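Footwear Wear-Trial Participants and Trial Coordinator (Fixed Term)

Foley Footwear Testing, Cladham

Reference: DRAS-W2
Posted: 2021-12-28

Foley Footwear Testing is recruiting for the second phase of the Drasgate wear trial. There are two separate calls in this notice. Part A is for members of the public who wish to take part as wearers. Part B is for one salaried trial coordinator. Applicants may apply for one part only.

Background

The Drasgate trial measures how moulded and strapped indoor footwear changes with ordinary use. The properties of interest are sole thickness at five fixed points, strap elongation, slip resistance on wetted ceramic tile, and loss of rebound in the footbed. Phase one was carried out on laboratory machines. Machine flexing gives repeatable results but does not reproduce the uneven loading of a person walking, turning, standing at a sink or going down a step. Phase two uses wearers.

All footwear is supplied by the trial. The makers are not named to wearers and any markings are covered or removed before issue. Each pair carries a stamped code on the underside of the heel, which must remain legible.

Part A: Call for wearers

We require 56 wearers. The wear period is 42 days, starting in April, and each wearer attends four sessions at the Cladham laboratory: fitting, two interim measurements and return.

To be eligible you must:

be aged 18 or over on the date of fitting;
take a UK adult shoe size between 4 and 11, with no more than one size difference between feet;
be able to walk unaided on level ground and on stairs;
live or work close enough to Cladham to attend in person;
be willing to wear the issued footwear indoors for at least three hours on each day of the wear period.

You cannot take part if you use prescribed orthotic insoles, if you have an open wound or untreated infection on either foot, if you have had foot or ankle surgery in the past year, or if you have a known allergy to rubber accelerators or to ethylene-vinyl acetate foam. People who have diabetes with reduced feeling in the feet are also excluded from this phase. Employees of footwear manufacturers and members of their households are not eligible.

Wearers will be placed in one of two groups by random allocation. Group 1 receives one pair and wears it throughout. Group 2 receives two pairs of the same pattern and alternates them daily. The second group allows us to estimate how much of the lost thickness is recovered when the foam is rested. You cannot choose your group, pattern or colour. 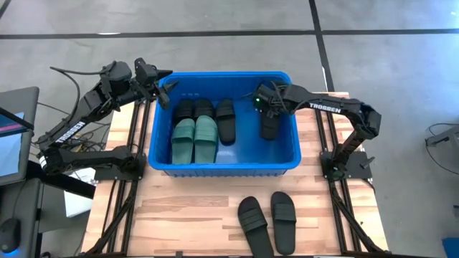 At fitting, both feet are measured in length and width under full body weight, and body mass is recorded. You will then walk a short indoor course so that we can check that the strap does not rub and that the heel stays on the footbed. If a pair does not fit, one alternative size will be tried. If that also fails, you will be released from the trial and paid for the session.

During the wear period you will keep a daily log. It takes a few minutes to complete and asks for hours worn, main floor surface, whether the footwear became wet, and any discomfort on a scale from 0 to 4. Logs may be kept on paper or by web form, but not a mixture of the two. A missed day should be left blank. Please do not fill it in later from memory.

The footwear must not be:

worn outdoors, other than to cross a threshold or empty a bin;
machine washed, or dried on a radiator or in direct sun;
lent to another person;
repaired, trimmed or glued.

It may be rinsed in lukewarm water and wiped with a soft cloth. If a strap tears or a sole splits, stop wearing the pair, note the date and telephone the laboratory. A failure counts as a result and does not affect your payment.

Payment for Part A

Wearers who attend all four sessions and return the footwear receive £400, paid by bank transfer within 14 days of the return session. Wearers who leave early are paid in proportion to sessions attended. Travel by public transport is refunded on production of a ticket or receipt. Parking on site is free but limited. The footwear remains the property of the laboratory and will be cut into sections after return, so it cannot be kept.

Part B: Trial coordinator

Fixed term, full time, nine months. Based at Cladham, with occasional travel to our storage site. Reports to Deirdre Ó Ceallaigh, Head of Wear Studies.

The coordinator is responsible for the day-to-day running of phase two. Duties are as follows.

Scheduling fitting, interim and return sessions, and rebooking missed appointments within the permitted window of two working days.
Issuing and receiving footwear, checking heel codes against the register and resolving mismatches.
Conditioning returned pairs at 23 degrees Celsius and 50 per cent relative humidity for 24 hours before measurement.
Taking thickness readings by dial gauge and strap readings by fixed-load extension, to the written method.
Entering results in Dranano, our sample tracking system, and checking a second person's entries each week.
Answering questions from wearers by telephone and email, and recording reports of discomfort.
Preparing a monthly data return for the study statistician.

Phase two will generate around 700 individual records, excluding daily logs. Accuracy in routine work is the main requirement of the post.

Essential:

experience of laboratory, warehouse or clinical record keeping to a written procedure;
competent use of spreadsheets, including lookups and filters;
clear spoken and written English;
ability to lift and carry loads of up to 10 kg;
availability for one evening session per week while fittings are in progress.

Desirable:

experience of measuring equipment and calibration records;
knowledge of polymer foams, rubber or footwear construction;
previous contact with research participants;
a current first aid certificate.

No degree is required. Training on the gauges, the slip rig and Dranano will be given in the first two weeks, and the post holder must pass an internal repeatability check before taking readings that enter the study record.

The salary is £24,700 per year pro rata, with 25 days' leave plus bank holidays, also pro rata. Hours are 37 per week. When an evening session is worked, the following morning is taken off. The post is subject to two references and evidence of the right to work in the UK.

Data protection

Names, contact details and bank details are held separately from measurement data. Measurement records are identified by wearer number only. Contact details are deleted six months after the last payment, apart from those records we are required to keep for tax purposes. Wearers may withdraw at any time without giving a reason. Measurements already taken will be kept unless you ask in writing for them to be removed before the data set is locked.

How to apply

Part A: request a screening form from the laboratory reception, by post or in person, quoting reference DRAS-W2/A. The form asks for shoe size, relevant foot conditions and the days on which you can attend. Forms are dealt with in order of receipt within each shoe size. Sizes 6 and 7 normally fill first, and applicants in these sizes may be offered a reserve place.

Part B: send a CV and a covering letter of no more than two pages, quoting reference DRAS-W2/B. The letter should address each essential point in the order listed. Interviews will be held at Cladham and include a 30-minute practical exercise in reading a gauge and completing a record sheet. Candidates who need an adjustment to the exercise should say so in the letter.

Questions about either part should be marked for the attention of Deirdre Ó Ceallaigh. Questions about the makers or materials of the trial footwear cannot be answered until the data set is locked.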